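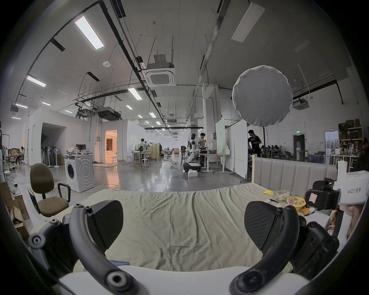 Fitted sheet vs flat sheet on a bed with a channel-tufted headboard, can't get it smooth

Posted in Bedrooms and Linens

Dilruba Pathirana

I have an olive green sheet on a bed with one of those padded beige headboards with the tufted channels. The mattress sits tight up against the headboard and I can hardly get my hand down behind it. Every time I make the bed the sheet is wrinkled all over, and by the next morning it has crept down from the top and I can see bare mattress.

The sheet is a flat one. I bought it from Sukon in March and the tag says 100 percent cotton. I wash it at 40 and it comes out of the washer twisted like a rope. I don't own a dryer, so it goes over a rack overnight.

What I have tried so far: ironing it (looked good for one evening), tucking it in deeper at the foot, and pulling the bed away from the wall, which made no difference because the headboard is bolted to the frame and comes along with it.

Is there a way to keep a flat sheet smooth on this kind of bed, or do I have to buy a fitted one? I would like to keep the color. Also, does the headboard need anything done to it? The channels collect crumbs and dust and I don't want to rub the fabric the wrong way.

Polishchuk

You can make it work with the flat sheet. The problem is most likely the order you are doing it in. If you tuck the foot first and pull hard, you take away the length you need at the head, and the head is the end that is hard to reach.

Do it like this. Slide the mattress toward the foot of the bed until you have a gap of a hand's width at the headboard. On most frames it will move that far. Lay the sheet so there is plenty hanging over at the head, more than looks right. Lift the corner of the mattress, push the sheet well under, and do the other corner the same way. Then push the mattress back against the headboard. The pressure holds the top edge in place.

Now go to the foot and pull straight toward you, tuck, and fold the corners. For the corner, pick up the side of the sheet a little way from the end, lay it on top of the mattress so it makes a triangle, tuck what is hanging down, then drop the triangle and tuck that too. Sides last. Smooth from the middle out with your forearm.

Check the size of the sheet before any of this. Measure the length of the mattress, add the thickness twice, and then add enough to tuck under at both ends. If the sheet is shorter than that it will creep whatever you do. Cotton can shrink some in the first washes, so measure it as it is now and don't go by the package.

For the wrinkles, turn the spin down. My machine goes to 1400 and I use 800 for sheets. They come out heavier and take longer to dry but they aren't creased into a rope. Don't fill the drum either. Sheet and pillowcases, no jeans, no towels. Take it out when it stops, shake it hard a couple of times, and hang it by the long side.

For the headboard, use the narrow nozzle on the vacuum and go down each channel from top to bottom on low suction. If it is velvet, follow the pile with a soft brush afterward. I wouldn't put water on it until you have found the care label, usually underneath or on the back.

Storbridge

just get a fitted one, life is short. measure how deep the mattress is first, mine was too shallow and popped off every night

Zastormont

I agree with most of what Polishchuk wrote but moving the mattress is a lot of work if it is a heavy one. I can't shift mine alone. I bought a set of sheet straps, the kind with elastic and a clip at each end. They run under the corners. You only lift the corner once to put them on, and after that you clip and unclip. The metal clips grip better than the plastic ones, but put them on the hem and not on the single layer or they will mark it.

You could also make the bed while the sheet is still very slightly damp and leave the covers off until it has dried flat. I do this in the morning so it has the whole day. It won't look ironed, but it's close enough for me.

Dilruba Pathirana

Thank you. I measured and the sheet is short once you count both tucks, so that explains the creeping. I will look for a longer one in the same green and turn the spin down in the meantime. The label on the headboard says vacuum only.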